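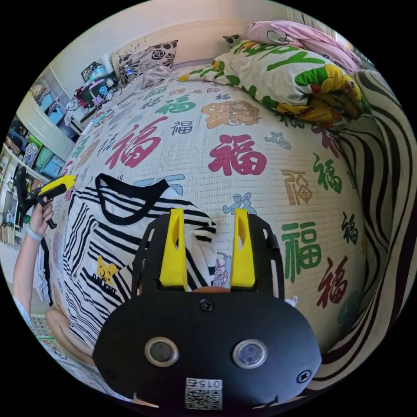 Hand-held gripper over the bedspread, striped shirt laid out at left; second gripper in the operator's left hand.

Nimmont Open Day – garment handling set

README, last edited 9/11/21

Contents
Demonstration episodes recorded for the Nimmont open day in Bivville. All episodes use two hand-held grippers with yellow fingers, one per hand. No robot arm was used for collection. The task is folding a single garment on a bed.

Size
1201 episodes recorded, 1000 released. The remainder failed the sync check between the left and right streams. Longest episode: 40 seconds.

Layout
episodes/ – one folder per episode, left and right streams kept separate
meta/ – task label, garment type, room code
splits/ – train, val and test lists

Known issues
Patterned bedding lowers the garment mask score. Use the Ranard masks, version 3, for striped items.
Unit numbers on the gripper stickers can read mirrored. Do not parse them – use the unit field in meta/.

Visitor playback
The open day loop runs from the val list in the Polat viewer. Episodes play at recorded speed. Set the viewer to read-only before connecting the hall display.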